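The packing room at Kernirgate is getting its arm in October, and the people who work there have been told to be excited about it. I did four years on a line much like theirs, filling gift baskets for hotels, and I'd like to say a few things before the cake is cut.

The plan came over from the Drokiten site. One arm per table, one packer for every two arms, and the packer's job title changes to "cell attendant." Pay stays where it is. The target goes from 395 baskets a shift to something management calls "to be confirmed," and anybody who has worked to a target knows which way those get confirmed.

Sidra Qureshi has packed at Kernirgate for eight years. She asked at the staff meeting who fixes a basket when the arm gets it wrong, and was told that the attendant does. She asked if that time counts toward the target. They moved on to the next slide.

What the staff have had to look at so far is the simulation. The vendor, Zoltus, has built the cell on a computer, and the company page puts it up as a look at the work to come.

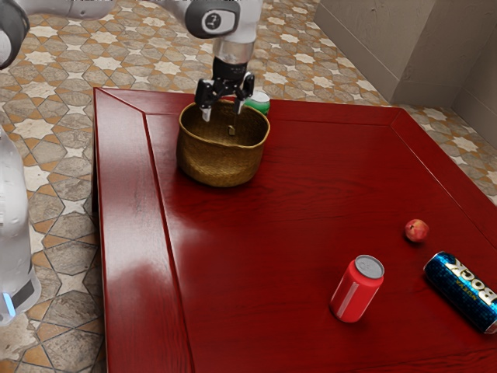

Page last changed: 2022-08-30

I don't doubt that the arm can pick up a can. But look at what it has been given to do. One basket, three cans, a single piece of fruit, and plenty of bare table between most of them. One can is lying on its side, and I suppose that's meant as the hard part. The gripper is open over the basket with nothing in it, so I can't tell you how it treats fruit. I would want to know. A bruised one doesn't show until the customer has it, and then it's a complaint with a packer's initials on it.

A real table in the week before a holiday has tissue paper all over it, ribbon ends, a jar somebody set down wrong, and two people reaching across each other. Packers handle that without thinking, and so it never got written down, and so it isn't in the plan.

Laiba Siddiqui, who runs the floor, told me the arm will take the dull part and leave her people the skilled part. I've heard this before, at Bhutto, when they put in the labeling machine. The dull part was also when we talked. It was when you rested your hands after tying bows. Take it out and what's left is bows, all shift, plus standing by for a red light — and the standing by is worse than the bows.

I'm not against the thing. Wrists go in that job, mine did, and if a machine lifts the cans then good. The company says it is spending 3000 on training. I asked if that was per person. It's for the whole room.

So put the target in writing before October, and count the fixing time. Let Sidra and the others run a real holiday order through it while it can still be sent back.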